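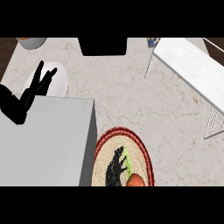
When does the Skastent cross-country course open again?

The lower fields open for schooling in the first dry week of spring, and the full course follows in July, in time for the summer horse trials.

Posted 26 December 2022

Anyone who has ridden at Skastent over the last few seasons will know the long pull up from the water to the old sunken road, and will probably have an opinion on it too. It has been a favorite with the braver horses and a bit of a heartbreaker for the green ones, and after a very wet fall the ground on the landing side had gotten so poached and deep that the last two schooling days had to be called off. So it was with a good deal of relief that members heard, just before the holiday, that the course is going to be rebuilt over the winter and that the money is in place to do it properly.

The work has been given to Haugen, the course-building firm that put in the new banks at Brastetti two summers back. Riders who made the trip over there came home talking about how kindly the fences rode, with nice clear ground lines and plenty of room to get a horse straight again after a drop, and it is very much hoped that some of the same feel will find its way into our own track. The water will stay where it is, you will be glad to hear, but it is getting a new stone base and a gentler way in on the left, so that a young horse can walk through and have a good look before being asked to do anything clever.

When it is finished the course will run to 2267 meters at its longest, with 23 fences on the Training track and a shorter loop for Beginner Novice that keeps off the hill entirely. The sunken road is coming out. There were some sad faces about that (it has been there longer than most of the horses!), but the drainage underneath had failed and there was no sensible way of saving it. A pair of angled hedges will go in its place, and the rails are being kept in the hay barn in case a use can be found for them in the jumping field.

Serik, the old gray gelding who has given so many of our riders their first clear round, is officially retired as of this month, and the first fence on the new course is going to be named for him. He went around the fall trials at the age of 23 with his ears pricked the whole way and was very put out at being loaded for home. He is wintering at Skastent in the paddock behind the office, and he does like a visitor — carrots cut lengthwise, please, and do shut the second gate.
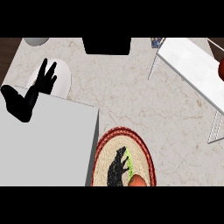 Will the indoor arena stay open while the work is going on?

Bookings for the indoor carry on as normal all winter, apart from nine weekday mornings when the trucks will need the yard to turn around in, and the closed mornings are marked on the sheet in the tack room.

Trailer parking is the one thing that may take a little patience. The usual field will be used for stacking timber and stone, so please come in by the top lane and park along the hedge, nose out, leaving enough space for the next person to drop a ramp. If you have a horse who is not happy about machinery, it would be worth coming in the evening for the first few weeks, when the diggers will be quiet and the lights are on until nine anyway.

Season tickets for the new course go on sale once the fences have been passed for use, and the price of a single schooling session has been set at $37 per horse, with the ground fee included. Tickets left over from the canceled fall days will be honored on any open day, so do dig them out of the glove compartment. The hacking track around the outside stays open throughout, though it is very soft by the stream just now and best taken at a walk.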